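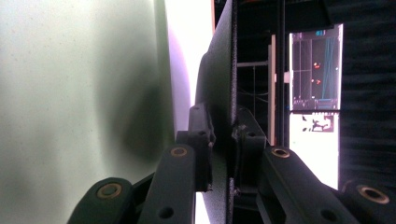

3.2 Demonstration capture with the hand-held gripper

Figure 3. View from the camera on the hand-held tool, with both pads closed on the dark grey panel.

Demonstrations for the panel task were collected with the Tendness tool, a two-fingered gripper carried by the operator and fitted with its own camera. The operator closes the fingers on the panel, moves it to the target slot and releases it. No robot arm is involved at this stage. The finger geometry matches that of the end effector used at execution, so that a contact made by hand can be reproduced by the arm without remapping the pads.

The panel was chosen as a difficult case for grasp labelling. When it is held upright and viewed nearly edge-on, as in Figure 3, it divides the view from top to bottom and separates the two pads visually. The left face is smooth and matte and offers few features to track, while the speckled texture along the right edge gives a usable local signal. The panel can also bow. In Figure 3 the upper part curves gently to the left, and a rigid-body model fitted to the pads alone would misplace the top of the panel. We therefore record the pad contact pose and the visible silhouette as separate channels, and leave their reconciliation to the policy.

Lighting was not controlled. The strip between the panel and the pale surface to its left is overexposed in Figure 3, and the surface itself carries a broad soft shadow. Frames of this kind were kept in the training set. Early trials at the Pleltow site, in which saturated frames were discarded, removed a disproportionate share of the moments just after grasp closure and left the policy with a poor estimate of when to begin the lift.

Background clutter was treated in the same way. A monitor, a rack and a black curtain lie to the right of the panel in Figure 3, and we applied no mask to them. Random cropping and colour jitter were used during training to discourage the policy from relying on such landmarks.

3.3 Comparison with remote control

The same task was demonstrated by remote control at Preltside, using the Tejada leader-follower station. Operators in both conditions were given 3 practice attempts before recording began. We collected 200 demonstrations by hand and 33 by remote control; the smaller number reflects the longer set-up and reset times at the station. A further 11 hand-held demonstrations were excluded because the tool lost its pose estimate partway through the motion.

Remote control has one clear advantage: every recorded motion is feasible for the arm, as the arm has performed it. Hand-held demonstrations carry no such guarantee, and each trajectory was checked against joint limits offline before use. Against this, operators at the station had no sense of grip force and tended to over-close on the panel - a behaviour that the policy then copied. The two sets are analysed separately in Section 4, and no mixed training runs are reported.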